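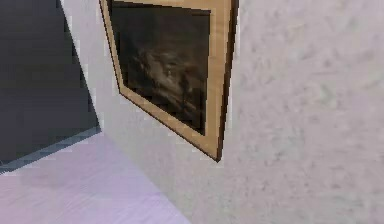
家用移动机器人的仿真阶段还没做完,能不能先把底盘和传感器买了?
大件先别买。仿真阶段能定下来的是传感器的种类、安装高度和算力需求,这几样定了再去询价,底盘型号往往会跟着变。交货期特别长的零件可以提前下单。

机器人硬件 > 采购与预算
主题:Hestia 项目九月要交采购清单,求看看预算怎么排

半截网线(楼主)
我们小组做一个室内导航的项目,叫 Hestia,就是让小车在客厅、卧室里自己走,找到指定的东西停下来。目前全部在仿真里跑,还没有一台真车。九月要交采购清单,交完以后再改很麻烦,每改一项要重新走一遍审批。
手上有两套方案。
方案一,买 Cluker 的整机,底盘、雷达、主控都装好了,报价 1,787 欧,含税,不含运费。
方案二,自己配。Obradović 那边有二手底盘,700 欧,单线雷达另买 400 欧,主控用实验室现成的小主机,加内存和一块备用电池大约 280 欧。
算下来方案二便宜一截,但是要自己接线,自己写底层驱动。组里会焊东西的只有我一个。
想问两件事:一是方案二里我漏了什么,二是仿真没收尾的情况下现在定型号是不是太早。

三号充电桩
先回答第一件。你漏的东西不少:
充电器。二手底盘经常不带原装充电器,问清楚。
急停开关。学校的话安全检查多半会要。
深度相机。你清单里只有单线雷达。
支架和紧固件。看着没几个钱,零零碎碎买下来也是一笔。
运费。Obradović 发底盘是按大件走的,电池还要单独发。
把这些都填进去以后再跟整机比,差价就没那么好看了。

老面馒头
不同意楼上。整机那边同样没有深度相机,同样要付运费,你不能只往一边加。Cluker 的那台我用过,主控性能偏弱,跑建图没问题,再加一个识别网络就卡。最后还是得另外挂一台主机,等于主控的钱付了两遍。

三号充电桩
相机和运费两边都要加,这个我认,上面没写清楚。主控弱不弱要看他跑什么。楼主说的是找指定的东西,识别不一定要放在车上,走无线传到桌面机器上算也可以。

老面馒头
传图像的延迟你算过吗?宿舍楼那种无线环境,转个弯就断一下。我们组当时就是这么规划的,后来老老实实把计算放回车上。

半截网线(楼主)
识别打算放车上。仿真里现在是用工作站跑的,所以车上到底需要多少算力,我心里没底。工作站是前年从 Durnitz 配的,显卡比能装到车上的强太多,拿它测出来的帧率没有参考意义。

冷轧钢板
那就先把这件事测了。把模型拷到那台小主机上,仿真继续在工作站跑,图像通过网线喂过去,看小主机一秒能处理几帧。不花钱,一个下午的事。测完你就知道 280 那一项够不够,要不要换主控。

半截网线(楼主)
这个办法好,之前没想到可以拆开跑。周一机房空着,我去试。
顺便贴一下我们的场景,传感器怎么配就是按这类房间在考虑。

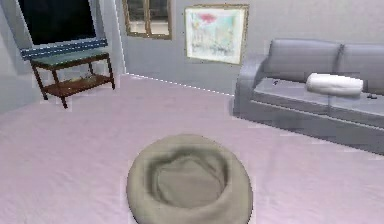
仿真客厅:灰色沙发、圆形软垫和双层小边几

半截网线(楼主)
目前的任务是从房间一头走到沙发跟前,中间不许碰任何家具。路线规划基本能用了,靠近家具那一段的参数还在调。

冷轧钢板
看到左边那张双层小桌了。四条腿很细,下面还有一层搁板,离地不高。单线雷达只扫一个平面,装得比搁板高,扫到的就是几条腿,规划器会认为腿和腿之间可以钻。装得比搁板低也一样,还是几条腿。车身只要高过搁板,进去就撞。
所以深度相机不是可选项,请写进清单的必买部分。

老面馒头
这一点我跟楼上一致。前面那个圆垫子也一样,边上厚,中间凹下去,雷达装高了直接从上面扫过去,地图上什么都没有。真车开上去轮子会陷。

三号充电桩
那是不是雷达可以不要了,两个深度相机前后各一个?400 省下来正好补相机。

冷轧钢板
不建议。相机视角窄,定位容易飘,尤其是对着一大片灰墙的时候,没有什么特征可以跟。雷达负责定位,相机负责避障,分工比较清楚。预算不够的话先砍别的。

三号充电桩
还能砍什么?底盘砍不了,电池也砍不了。

冷轧钢板
备用电池可以砍。实验室里跑,跑完一轮充电吃饭,第一学期用不到第二块。

老面馒头
二手底盘的电池你敢不买备用?我反对砍这个。二手的容量剩多少全看运气,卖家写的成色仅供参考。

桥洞下的猫
插一句。我在 Obradović 买过同款二手底盘,说说情况。
电池还行,实际能用的时间没有新机那么长,但一节课肯定够。编码器有一边的线接触不良,换了插头就好了。轮子磨得厉害,我另外买了一对。没有充电器,被上面说中了。
他们可以验货,要在下单的时候备注,会给你录一段空转的视频。退货期比较短,到手当天就要测。
发票没问题,抬头可以写学校。

半截网线(楼主)
谢谢,很有用。请问轮子是通用尺寸吗?还是只能找原厂?

桥洞下的猫
轴孔要对,外径差一点没关系,在参数里改轮径就行。原厂的也还能买到,就是慢。

铁皮水壶
我站整机。楼主说组里会焊东西的只有他一个,这个比差价重要。二手底盘出了问题,他一个人修,其他人等着。Cluker 坏了可以寄回去,有保修。你们是做导航的,时间不该花在查线上。

老面馒头
寄回去来回就是一个月,其他人也是等着。

铁皮水壶
寄回去的一个月里楼主可以继续写代码。自己修的话楼主也搭进去了。

老面馒头
行吧,这么说有道理。但是整机加相机再加一台主机,他的预算未必装得下。楼主报一下总额?

半截网线(楼主)
总额还没批下来,只说了按需申报,理由写得充分就可以。去年别的组报得太满,被砍过,所以导师的意思是分两批。第一批是没有就开不了工的,第二批放可以缓的。

冷轧钢板
那就好排了。我的建议:
第一批放深度相机和急停。这两样不管最后选哪个底盘都要用,相机到了可以先装在小推车上,对着真房间录数据,跟仿真里的深度图比一比。
底盘等主控测试结果出来再定。如果小主机带得动,方案二成立。带不动,就要找载重和供电都够的底盘,那时两套方案可能都不合适。
备件全部放第二批。
还有一条,清单上不要只写型号,写清楚最低指标,比如载重、供电电压、有没有驱动支持。这样型号停产或者涨价了,换一个同等的不用重新审批。至少我们学校是这么规定的,你们那边问一下。

三号充电桩
最低指标那条赞同。再补充一点,仿真里的车身尺寸要跟候选底盘对上。很多人仿真里用默认模型,半径比真车小,在边几和沙发之间走得很顺,换成真车的尺寸余量就变了。在定底盘之前,把两款候选的外形都放进仿真各跑一遍,看转弯和停靠有没有问题。

半截网线(楼主)
我们用的确实是默认模型……半径多少我都没注意过,回去查。

铁皮水壶
相机的安装高度也一起扫一遍吧。低、中、高三个位置,看哪个能同时看到圆垫子的边和小桌的搁板。支架就按那个高度做,省得来回改。

半截网线(楼主)
好。目前整理成这样,大家看还有没有问题:
第一批:深度相机一个,急停开关,相机支架(高度等仿真结果)。
待定:底盘加雷达,Cluker 整机和 Obradović 二手两个都保留,写最低指标。
第二批:备用电池,备用轮子,内存。
充电器跟着底盘走,买二手就补一个。

老面馒头
内存挪到第一批。你周一要拿小主机做测试,内存不够的话测出来的结果偏低,又要重测。

半截网线(楼主)
有道理,先从别的机器上拆两条借用,测完还回去。内存留在第二批。

老面馒头
能借到就行。

桥洞下的猫
要二手的话早点去问一下库存,开学那阵子卖得快。可以先让他们留货,不用付定金,留多久要看跟谁谈的。

冷轧钢板
主控测完把帧率贴上来,连分辨率一起写。我这边也在给下一台车选主机,想参考一下。

半截网线(楼主)
会贴的,周一晚上更新。底盘外形的对比可能要晚几天,Cluker 给的模型文件格式不对,还得自己转。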